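Buying the Second Gripper First
Opinion, by Polyxeni Psarras
3 May 2020

Most equipment budgets for handheld grippers are wrong in the same place. The purchase price is entered correctly, down to the cable, and everything that happens after delivery is entered as zero. I have read 29 of these budgets for Kaczorowski and approved 9 of them.

A bottle on a meeting room table is an ordinary job for such a tool.

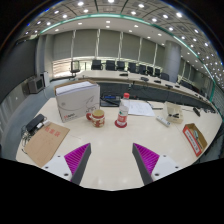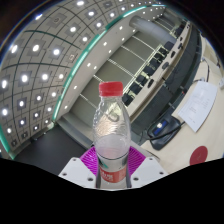
Vol. 2, p. 29

The part that meets the bottle is the ribbed pad on each finger. It is also the part least likely to have its own line in the request. Pads are a consumable. They should be budgeted like printer toner, with a reorder point and a named supplier, and charged to the operating account. When they are folded into the capital purchase, the first replacement needs a new approval, and at our office a new approval takes longer than the pads take to ship.

Mounting plates and screws come next. Tadeusz Dudek argues that plates should be bought singly and replaced on failure. I disagree. A plate costs little. A day of idle operators costs a good deal more, and that cost lands in a budget the purchasing office never sees. My rule is to order two complete tools for every one the plan calls for, and to strip the spare only with a written note. Usen quoted us on that basis last September and the unit price came down enough to cover the extra pads.

The harder question is the room. Planners like a clean bench with one object on it, since it is easy to cost. Work done among papers, power strips, mugs and chargers costs more per hour - things have to be moved, put back and kept charged - but it is the work the tool was bought for. A budget that pays only for the bench should say so on the first page.

I would also cap the first order. 300 hours of use is enough to show which parts wear and which operators need a lighter handle. Barbara Wróbel wants the full quantity up front for the discount. The discount is real, and so is a shelf of parts for a revision the maker has dropped. Jakik still has such a shelf.

Requests for the next round should list pads, plates and room time on separate lines. I will send back the ones that do not.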